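Delisley Stone Soap and Counter Balm, the kitchen pair
For marble, limestone and other stones that mark easily

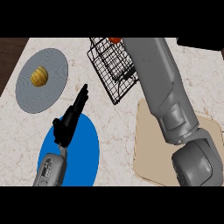
Mwende Simiyu wrote to us after her first jar ran out: I had given up on my marble, I really had, there was a dull patch by the stove that I kept covering with a cookbook. I won't say it looks new, but I've put the cookbook back on the shelf, and I'd like two more jars please, one for my sister.

Letters like Mwende's are the nicest part of the day around here, and we read every one of them over coffee (and then usually argue over who gets to write back). Marble is a lovely thing to cook on and a slightly worrying thing to own. It is softer than people expect when they buy it, it doesn't care for lemon juice or wine or tomato, and most of the sprays under the average sink are too sharp for it. We started making the soap for our own kitchen counters, gave a few jars away, and then found ourselves buying bigger pots.

The pair comes as one jar of Stone Soap and one tin of Counter Balm, packed together with a cotton cloth. You can buy either one alone, but they were made to follow each other and we think you'll be happier with both.

The Stone Soap is a thick, pale paste with a mild smell of rosemary. There's no vinegar in it, no citrus oil and no grit. Stir a small spoonful into a bowl of warm water until it loosens, wipe the counter down in long strokes, then go over it again with plain water and dry it well. Please do dry it! Imad Hourani, who mixes every batch, says most of the cloudy counters he is asked about have nothing wrong with them except soap that was left to dry where it sat.

The Counter Balm goes on afterward, about once a month, or a little more often if you bake a lot and are forever scrubbing up dough. Rub in as much as you'd put on your hands on a cold morning. Leave it for 15 minutes, have your tea, and buff it off with the dry side of the cloth. It gives a low, soft shine, nothing like the glassy finish you get from a showroom polish, and it helps water bead up long enough for you to notice the spill.

A few honest words on what the pair won't do. It won't lift an etch, the flat pale ring that acid leaves behind, though the balm can make a light one harder to see. It won't fill a chip. And it isn't a sealer, so if your installer told you to seal the stone every year or so, carry on doing that and wait 18 hours before you use the balm again. For deeper marks we usually send people to our Dullden polishing powder, which takes more elbow and more patience but can do a great deal on honed stone.

We're asked about wood quite often. The balm is fine on a sealed wooden counter or a table edge, and Mireille Lebrun in our packing room swears by it for her old bread board, but keep the soap for stone. If you're unsure, try either one in a corner first and look at it the next day in good light.

Size: soap 13 oz jar, balm 4 oz tin
Scent: rosemary (soap), unscented (balm)
Lasts: roughly four months in a busy kitchen
Keep: lid on, away from the stove
Price: $45 for the pair, cloth included

Refills of the soap come in a plain paper tub and will be back in stock in July. The Melis gift box, with its extra cloth and a small bristle brush for the sink rim, can be added at checkout.

If you have a stone we haven't mentioned, write and tell us what it is and where it sits in the house. Corrado De Luca answers those letters himself, and he does tend to go on a bit, but he'll get you to the right jar.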